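Bench notebook, Hisdale workroom, April
Tray station, afternoon
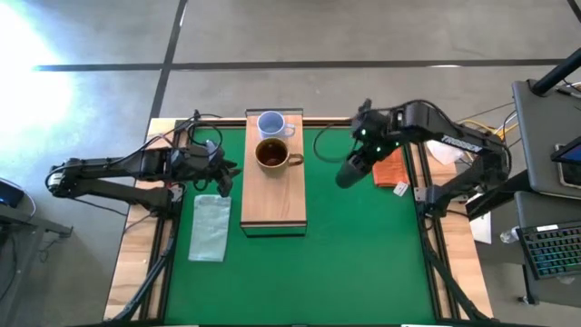 I meant to write this up before lunch and then lunch happened, so bear with me if the order of things is a bit off.

First, the talk with the morning crew, because that was the part I had been putting off. We sat down with the people from the Kiiskinen canteen who do the tray returns and the table resets now, and I asked them to tell me what their day is like without me steering it toward our wish list. I had gone in assuming that the carrying was the part everybody wanted gone. It's in there, of course (almost 600 trays on a busy day will do that to your wrists), but what came up again and again was the interruption. You're halfway through wiping a table, somebody needs a tray cleared, you put the cloth down, you come back and you can't remember which half you did. One woman said she wouldn't mind the wiping at all if she could just finish it once. I wrote that on the whiteboard and I would like it to stay there, please, whoever is cleaning the whiteboard.

So I've been thinking about which task we hand over first. The plan from Tremero has clearing at the top and wiping at the bottom, and I'm leaning toward keeping clearing first, but for a different reason than the plan gives. If the arms take the mugs off the tray, the person gets to stay with the cloth. That's a nicer job than the one they have today, and it's a job they asked for, more or less.

What I don't want is the thing that happened at the Coven site, where the station worked fine and the two people next to it ended up feeding it. They spent their shift turning handles to the same side so the gripper could find them. Hauke Gerlach was there for that one and he still gets a little heated when it comes up, and I think he's right to. A person lining up cups for a machine is a worse day's work than a person clearing tables. We should write down somewhere that handles may point any which way, and then test it like that, even if our numbers look sad for a while.

Notes on the setup, for whoever has the bench next:

Both arms homed without complaint after I re-seated the connector on the left one. The cables on that side still have more slack than I like. I've left them alone for now, but watch them when the shoulder comes around.

Ran 30 tries on mug pickup in the morning with the mugs empty. Three drops, all of them the brown mug, all of them with the grip too low on the handle. I'd like us to do the full-mug runs slowly and with towels close by. People leave half their coffee, that's just life, and a station that can only handle empties sends all the messy ones back to the staff.

The cloths want folding the same way at the start of each run or we can't compare anything. I know I said the opposite about the handles just now! My thinking is that we loosen one thing at a time, handles first, cloths after.

Speed: the plan asks for 600 trays a day. I told Tremero I won't promise that yet, and I'd rather talk about who is standing at the station when it stops, and whether they've been shown how to start it again without phoning us. The morning crew asked for exactly that. They also asked if their hours are changing, and I said I didn't know, and that I would find out and come back with a proper answer myself. So that's on my list, with my name next to it, ahead of the gripper pads.

Still open:
Ask Kiiskinen about hours, in writing.
Full-mug runs, slow.
Mixed handles, both mugs.
Stop and restart card in plain words — Hauke has offered to draft it, and two of the morning crew want to read it before we print it.
Spare gripper pads, if the order ever comes.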